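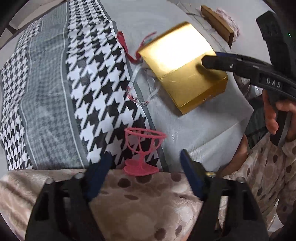
Valdir Bragança
Research associate, virology core (member, 3 posts)

Plaque counts drop by half when the stock is thawed a second time. Normal for reovirus?

I run plaque assays on L929 cells for a mammalian reovirus project. Our working stock was a second-passage lysate, stored at -80 C in 1 mL tubes. First thaw gave a titer in the range I expected. I refroze the leftover, thawed it again in May, and the count on the same dilution came out at half. A third tube that had never been thawed gave the original number.

Details that may matter:
Cells seeded the day before in six-well plates, confluent at infection.
Adsorption one hour at room temperature, plates rocked by hand every ten minutes.
Overlay is 1% agar in serum-free medium 199, fed on day 3, neutral red on day 6.
Dilutions made in PBS with 2 mM magnesium chloride.
Each dilution plated in duplicate.

Everything I have read says this virus is non-enveloped and tough, so I assumed one extra freeze would cost nothing. Is the loss real, or am I looking at assay noise? I also changed agar lots between the two runs (the old one was from Landport, the new one from Drirkus), and I can't rule that out.

Posted June 18, 2019

Sarıgül
Moderator, cell culture and virology boards

A twofold difference between two plaque assays run on different days is within what most labs would accept as variation. With duplicate wells you have very little power to say otherwise. Suppose one well has 40 plaques and the other has 52. Counting error by itself gives you a spread of six or seven plaques per well, and pipetting error across a serial dilution comes on top of that. Day-to-day differences in the monolayer add more.

The never-thawed tube is useful only if it was titrated on the same day, on the same batch of cells, under the same overlay as the twice-thawed tube. You don't say whether it was. If it was, the agar lot drops out as an explanation and you have a small, possibly real loss. If it wasn't, you have three numbers from separate experiments.

To settle it:
Take 4 tubes from the same passage. Put one through one thaw, one through two, one through three, one through five.
Refreeze all of them the same way each time. A tube left in a rack on the bench for twenty minutes is a different treatment from one put straight back.
Titrate all on one day, three independent dilution series per tube, triplicate wells.
Use only wells with 30 to 100 plaques.
Compare log10 titers. Have someone else code the tubes before you count.

Two further points. A crude lysate contains cell debris, and virions stick to it. After refreezing, the debris clumps, and a clump carrying several particles makes one plaque. Vortex hard or sonicate briefly before the first dilution and see whether the number comes back. If it does, you lost dispersion and the particles are fine. Second, do not mix intact virions and subviral particles in your thinking. ISVPs are less stable than virions, and a stock that has seen protease may behave differently. Was there any chymotrypsin in the prep?

Whatever the result, stop refreezing. Aliquot at the volume you use in one sitting, 100 to 200 microliters for most people, and discard what remains. For short-term use, a purified reovirus stock keeps well at 4 C in virion buffer, and many labs do not freeze purified virus at all.

Onby
Member, 105 posts

Had this with rotavirus and it was the agar. Overlay was too hot, killed patches of cells, and the plaques at the edges couldn't be counted. Check the temp before you pour. I use a water bath at 42. Never bothered with the MgCl2.

Valdir Bragança
Research associate, virology core (member, 4 posts)

No chymotrypsin in the prep. The never-thawed tube was titrated with the twice-thawed one, same cells, same agar, so the lot change only affects the comparison with my first run. I vortexed for five seconds, which from the above is probably too little. I will repeat with brief sonication on ice and three dilution series per tube.

Thread viewed 3,058 times. Replies are open.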